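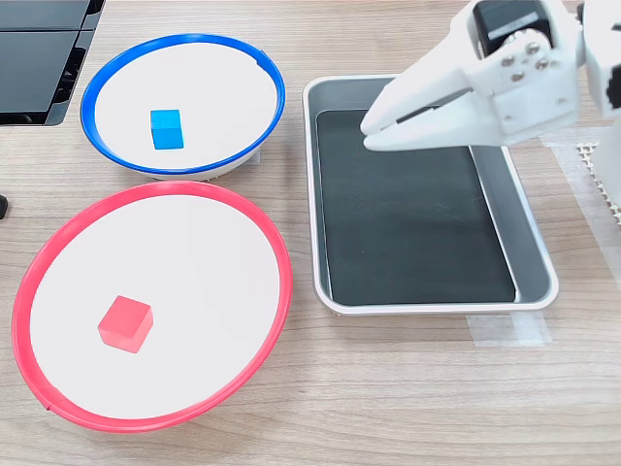 Figure 3. The sorting station with a cube in each bowl, the tray clear, and the gripper over the tray.

Research > Shared Benches > Working Papers
Overview Methods Rules Appendix Contact
8 min read

4. What counts as a finished episode

I'll admit I thought this would be the shortest section of the paper. The task is about as plain as tabletop work gets: blue cube in the blue-rimmed bowl, red cube in the red-rimmed bowl, nothing left on the tray. Figure 3 shows an arrangement that meets all of that. Then Bent Oddsson and I sat down on a Saturday to label the same batch of recordings separately, and we disagreed on 56 of them (I'd have guessed a handful).

Most of our arguments came down to the end of the episode. I was happy to call it done the moment the second cube was at rest in its bowl. Bent wanted the arm parked and the jaws shut before he'd tick anything. We were both being perfectly consistent, which is the annoying part, and our written protocol at the time said only "cubes sorted". The Varkidgate protocol we'd borrowed that wording from was meant for a much bigger cell with a fixed home position, so the question never came up there.

4.1 The rules we settled on

We ended up with five rules, and I'll go through the ones that changed people's habits.

Placement is judged by the bowl's floor. A cube leaning on the rim is a fail, even if it would be fine with a nudge. Where on the floor it sits is of no interest to us, and neither is its orientation. Zeyu Tang pushed hard for a centring tolerance and we tried one for a week, but it made the labellers slower and told us nothing about the policy that we wanted to know.

The gripper has to be holding nothing, and it can be anywhere clear of the bowls. Over the tray is fine. I gave in to Bent halfway on this one – he got his empty jaws, I got rid of the parking move.

A hand in the workspace ends the episode. It doesn't matter how helpful the hand was. Our old Jurnetti logs let operators mark these as "assisted", and that colour of grey crept into the success rates until we couldn't compare two sites properly.

Bowls may move, but they can't be swapped partway through. If one gets bumped, the labeller carries on and writes it down.

4.2 Relabelling

With the rules written out, we went back over all 859 episodes from the Akham and Kocabaş benches. It took nearly 5 days, and I wouldn't volunteer to do it again! Agreement got a lot better, though the bumped bowls still caused some grumbling. A bowl that slides while the jaws are letting go is hard to judge from a single overhead view, and I don't think wording alone will fix that.

My advice to anyone writing a similar standard is to have two people label a small batch before the main collection starts – ideally two who don't share an office. We did it in November, well after the recordings were in, and paid for it. The labelling sheet we use now is in Appendix B, with Bent's margin notes left in.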